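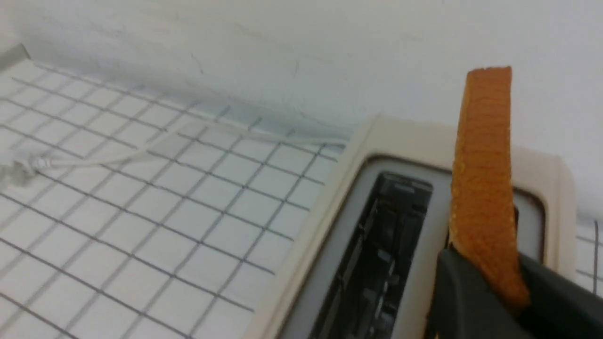
Figure 1. Slice of toast at the second slot of the cream two-slot toaster.

Student Projects > Home and Kitchen Science
Print this page | E-mail this page
Search projects Go

Browning and Reheating in a Two-Slot Toaster
Khang Đặng and Subira Mussa, Talldale School

Our question was whether bread that has already been toasted browns faster the second time. Subira's family reheats cold toast most mornings and it often burns.

We used one loaf of white bread from Trosstead Bakery and kept the dial on 2 for every run. Each slice was toasted once, left on a rack for 8 minutes, and toasted again. We compared the color with a paint card after each run. Only one slot was used at a time, and we let the toaster cool with both slots empty between runs.

The second run gave a darker slice every time. The crust side changed first, mostly near the bottom. We think the bread had less water left in it, but we did not weigh the slices, so we can't show this.

Ms. Massawe suggested repeating the test on a lower setting. We plan to do that in April, with a kitchen scale.

Filed under: heat, food, bread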